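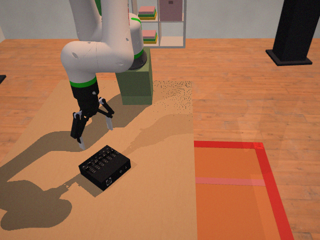
4 Setting up the grasp planner in simulation

Work through this section before you connect Wavero to a physical arm. Every step is done in the Dromside simulator, so the arm controller can stay switched off. You need a working installation of Wavero (section 2) and a licence file in your home directory.

The steps assume the supplied Jemik workcell: one arm on a pedestal, a table, a two-finger gripper and a single part to pick. If you have built your own workcell, substitute its name wherever you see jemik_bench.

4.1 Loading the workcell

1. Start Dromside and wait until the status bar reads Ready.
2. Choose File, then Open Workcell, and select jemik_bench.
3. In the Wavero panel, click Attach. The panel lists the arm, the gripper and each object the planner is allowed to touch.
4. Check that the gripper state is Open. If it isn't, click Open Gripper and wait for the state to change.
5. Save the session under a new name. The supplied file is read-only.

Note: Shelving, walls and flooring are loaded as scenery. The planner avoids them but will not offer them as grasp targets.

4.2 Defining the keep-out zone

The planner treats a zone as solid in every direction up to the height you give it. Zones are drawn on the floor layer and have no effect on the simulated physics.

1. Select the Zones tab and click New Rectangle.
2. Click two opposite corners on the floor beside the table.
3. Set Type to Keep-out. The other type, Slow, lets the arm through at reduced speed.
4. Set the height. Leave the field blank for unlimited height.
5. Click Apply. Wavero rebuilds the collision map, and planning is disabled until it finishes.

Caution: A zone that overlaps the pedestal makes every start position invalid. The planner then reports E18, Start State in Collision, for every request. Move the zone edge clear of the pedestal and apply it again.

4.3 Checking the perception output

Wavero estimates the pose of the part from the simulated depth view. It does not read the pose straight from Dromside unless you tell it to, and you should leave that option off for anything other than fault-finding.

1. Open the Perception tab and click Capture.
2. Compare the outline drawn by Wavero with the edges of the part. The outline should follow the edges when the part is turned diagonally to the table as well as when it is square to it.
3. If the outline has snapped to a shadow, lower Contrast Weight by one step and capture again. Dark parts on a light-coloured table are the usual cause.
4. Check the Ambiguity field. A value of 2 or 4 means the part looks the same from that many headings. Connectors along one side normally bring the value down to 1, provided Use Side Features is ticked.
5. Click Accept Pose.

Note: Shadows are rendered by default. Turning them off under View changes the display only. To remove them from the captured data, use Render Settings, Sensor, Shadows.

4.4 Planning a grasp

1. Select the part in the object list and click Generate Grasps. The default is 8 candidates.
2. Step through the candidates with the arrow keys. Those in collision are greyed out.
3. Discard any candidate that closes on a connector or a port. The planner scores geometry and has no idea which surfaces are fragile.
4. For low, flat parts, set Approach to Vertical and raise Table Clearance until neither fingertip touches the table in the preview.
5. Click Plan. The path appears as a line from the wrist to the pre-grasp position.
6. Click Preview to run the motion without closing the gripper.

Caution: Preview ignores joint torque limits. A path that previews cleanly can still be rejected when you click Execute.

4.5 Exporting the settings

When you have a plan you are happy with, choose Export, Cell Settings. Zones, perception weights and approach settings are written to one file. Paths are not included, and have to be planned again on the physical arm.

If you use the Naciri bridge, copy the file to the bridge's config folder and restart the service. Naciri reads settings at start-up only. Confirm that the cell name shown in the bridge log matches the one in Dromside before you go on to section 5.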